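레티라르, 주방 시뮬레이션서 그리퍼 2종 비교 결과 공개

로봇 소프트웨어 업체 레티라르(Letirar)가 평행 그리퍼 두 종의 파지 성능을 시뮬레이션 환경에서 비교한 결과를 화요일 공개했다. 비교 대상은 플로디츠(Ploditz)의 넓은 손가락형 제품과 에시엔(Essien)의 좁은 손가락형 제품이다. 두 제품 모두 같은 로봇 팔 모델에 장착됐으며 제어기와 손목 카메라 설정도 동일하게 맞췄다.

시험은 레티라르가 자체 제작한 가상 주방 환경 '그레빈데일(Grevindale)'에서 진행됐다. 조리도구, 컵, 원통형 용기 등 가정에서 흔히 쓰는 물건을 조리대 주변에 배치하고, 시도마다 물건의 위치와 각도를 바꿨다. 로봇 팔이 물건을 집어 지정된 높이까지 들어 올린 뒤 일정 시간 유지하면 성공으로 처리했다. 들어 올리는 도중 물건이 미끄러지거나 주변 물건을 넘어뜨린 경우는 실패로 분류했다.

전체 시도는 3,101회였고 이 가운데 2,802회가 성공으로 기록됐다. 회사 측은 제품별 성공률을 따로 내놓지 않았다. 다만 굵은 원통형 물건에서는 플로디츠 제품이, 손잡이가 가는 조리도구에서는 에시엔 제품이 더 안정적이었다고 설명했다. 컵에 꽂힌 도구를 하나만 골라 빼내는 작업은 두 제품 모두 실패가 잦았다. 옆에 있는 도구가 함께 딸려 나오는 사례가 많았다는 것이다.

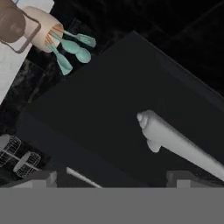
카메라 위치에 따른 차이도 확인됐다. 손목 카메라만 사용했을 때는 손가락이 물건에 가까워질수록 접촉 지점이 가려지는 문제가 나타났다. 고정 카메라를 한 대 추가하자 접근 각도를 다시 계산하는 횟수가 줄었지만, 한 번의 시도에 걸리는 시간은 다소 늘었다. 어두운 색 바닥면 위에서는 깊이 추정 오차가 커지는 경향도 있었다.

제어 방식은 위치 제어와 힘 제어 두 가지를 번갈아 적용했다. 표면이 매끄러운 물건은 힘 제어를 쓸 때 미끄러짐이 적었다. 철망처럼 형태가 복잡한 물건은 충돌 모델을 얼마나 세밀하게 설정하느냐에 따라 결과가 크게 달라져, 이번 비교에서는 참고 자료로만 남겼다고 회사는 밝혔다.

레티라르는 이번 결과가 시뮬레이션에 한정된 것이어서 실제 장비의 성능과 차이가 있을 수 있다고 덧붙였다. 마찰 계수와 손가락 패드의 변형은 단순화한 값을 사용했다. 회사는 앞으로 6개월 동안 같은 작업을 실물 장비로 반복하고, 10월에 시험 환경 설정 파일과 기록 일부를 공개할 계획이다. 실물 시험에는 플로디츠와 에시엔이 각각 장비를 제공하기로 했다.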